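Recycling Notes: Aluminum Cans, Deposit Returns and the New Sorting Rules

15 February 2024

The revised container rules for the Plallach district took effect at the start of the year, and the first month of returns has now been processed. This item covers the changes that affect households and small offices, the reasons a bag may be refused at the depot, and the way aluminum is handled once it leaves the district. Glass and cartons will be covered in a later issue.

What changed

Aluminum beverage cans are now collected separately from steel food cans. Under the old arrangement both went into the same gray bin and were split by magnet at the Aguiar transfer station. The magnet still runs, but it was never the weak point. The problem was food residue from steel cans, which coated the aluminum and lowered the grade of the finished bale. A bale graded as mixed sells for less than a clean one, and the difference was being absorbed by the collection budget.

Households that already rinse and separate will notice little beyond the color of the lid. Offices will need a second container in the kitchen area. Rusix, the collection contractor, supplies these on request in two sizes, 40 liters and 115 liters. The smaller one fits under a standard counter. The larger one has wheels and should be kept on a level floor, since the brake acts on one wheel only.

Crushing

The question most often received by this newsletter concerns crushing. The answer depends on where the can is going.

Cans returned for deposit must not be crushed. The return machines read the barcode on the side wall and check the outline of the container against a stored profile. A can that has been flattened, or dented across the barcode, is passed back through the opening. Light dents near the base are usually accepted. If a machine rejects the same can twice, take it to the staffed counter, where it can be credited by hand as long as the deposit mark is legible.

Cans placed in the curbside bin may be crushed, but only along their length, so that the side wall folds and the can becomes a disk. Cans flattened sideways resemble paper in cross-section and tend to travel with the cardboard on the sorting belt. Leave the tab attached. A loose tab is small enough to fall through the first screen, and anything that falls through the first screen is treated as waste.

Residue and storage

An empty can holds a small amount of liquid under the rim of the lid. Turning it upside down over the sink for a few minutes removes most of it. A quick rinse in cold water is sufficient — detergent is not needed and hot water serves no purpose. If cans are kept indoors between collections, stand them upright on a tray or an old plate with a raised edge, so that drips do not reach the table or shelf below. Printed and colored cans need no different treatment from plain ones. The coating burns off in the furnace and the exhaust is filtered.
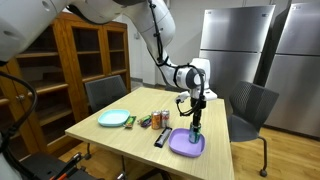 Refused bags

In December the depot ran a trial inspection of incoming bags ahead of the new rules. Of those opened, 15 percent were refused. The causes, in order of frequency, were as follows.

Aerosol cans. These may still be under pressure and are accepted only at the hazardous materials window.

Foil and foil trays. Household foil is a different alloy from can stock and is usually contaminated with fat. It goes in the general metals bin.

Cans containing other objects. Cigarette ends, bottle caps and batteries were all found inside otherwise acceptable cans. A single battery is grounds for refusing the whole bag.

Closed bags of a color other than clear. The inspectors do not open opaque bags on the line.

A refused bag is tagged and left at the address. The tag states the reason with a two-digit code, and the list of codes is printed on the back. The contents can be corrected and put out again at the next collection without charge.

After collection

Bales are pressed at Aguiar and moved by rail to the Rundomlow remelt plant. There the material is shredded, passed under a second magnet, and heated to remove paint and lacquer before it enters the furnace. Can bodies and can lids are made from different alloys, the lid having a higher magnesium content. When both are melted together the result sits between the two, and the plant adjusts it with primary metal before casting.

The casting is rolled to sheet at a separate site. Some of it returns to the region as can stock, although no attempt is made to track individual loads.

Deposit credits

Credits from the return machines now remain valid for 38 days from the date of printing. Slips issued under the previous rules keep their original terms. The thermal paper fades when stored near heat, and a slip that cannot be scanned has to be entered from the number along its lower edge — photocopies are not accepted. Credits can be paid out in cash at the staffed counter or applied to the household collection account.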